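Caring for Countertops and Cutting Boards in a Shared Kitchen
Resident Services, Vass House
Revised April 2019

The kitchens at Vass House are used by the residents of 49 apartments, and the counters receive more wear than any other surface in the building. The following guidance applies to all shared kitchens and may also be useful to residents who maintain a kitchen of their own. Questions may be directed to Benedita Abreu in the Resident Services office.

Daily cleaning

Wipe counters after each use with a soft cloth, warm water and a small amount of dish soap. Rinse the cloth, wipe a second time with clean water, and dry the surface with a towel. Drying is the step most often skipped. Standing water leaves mineral marks, works its way into seams around the sink, and will in time lift the edges of laminate.

Scouring powder and steel wool should not be used on any counter. A nylon pad is acceptable on stubborn spots if it is used lightly. For dried food, lay a wet cloth over the area for several minutes and then wipe; a plastic scraper may be used on whatever remains.

Vinegar is a good cleaner for glass and for most sinks, but it must be kept away from marble, limestone and other natural stone. The acid dulls the polish, and the damage cannot be wiped away. Lemon juice and tomato sauce have the same effect and should be cleaned up promptly.

Disinfecting

Disinfecting is a separate step and should follow cleaning. Grease and crumbs shield the surface underneath and reduce the effect of the product. Apply the disinfectant, leave it for the full time printed on the label, and rinse any surface that will touch food. Never mix bleach with ammonia, vinegar or any other cleaner – the fumes are dangerous even in a well-aired room.

Stains

Coffee, tea and turmeric stains on laminate usually respond to a paste of baking soda and water. Spread the paste over the mark, leave it briefly, and lift it off with a damp cloth without scrubbing. Test it first in a corner that is seldom seen. On stone, consult the supplier before trying any household remedy.

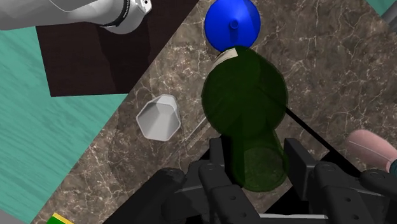
Oil stains on unsealed surfaces require more patience. Cover the spot with a thick layer of baking soda mixed with a little water, lay plastic wrap over it, and leave it overnight. The treatment may need to be repeated. Residents who find a stain that does not fade should report it so that the surface can be checked and resealed if necessary.

Cutting boards

Use one board for raw meat, poultry and fish, and another for bread, fruit and vegetables. Wash boards in hot, soapy water, rinse them well, and stand them on edge to dry. A board left flat on a damp counter dries on one side only and is likely to warp.

Wooden boards should not be soaked or placed in the dishwasher. When the wood begins to look pale and feels rough, apply food-grade mineral oil with a clean cloth, allow it to soak in overnight, and wipe away the excess. Cooking oils are unsuitable, as they turn rancid. Plastic boards may go in the dishwasher if the maker allows it. Any board with deep grooves that no longer come clean should be replaced.

To remove the smell of onion or garlic, sprinkle coarse salt on the board and rub it with half a lemon. Rinse and dry as usual. Keep the lemon off stone counters while doing so.

Heat

Hot pans must be set on a trivet or a cooling rack. Laminate can blister, and stone can crack when one spot is heated suddenly. Slow cookers and toaster ovens also give off heat from below and should stand on a heat-resistant mat during long use.

Seams and edges

The seal along the back of each counter is inspected every June by Győző Bodnár of the maintenance office. Gaps, peeling or dark spots noticed at other times should be reported the same day. Residents are asked not to apply their own sealant over the old one – new material does not bond well to it, and both layers must then be removed.

Report forms are kept at the front desk. Please give the floor and kitchen number on each form.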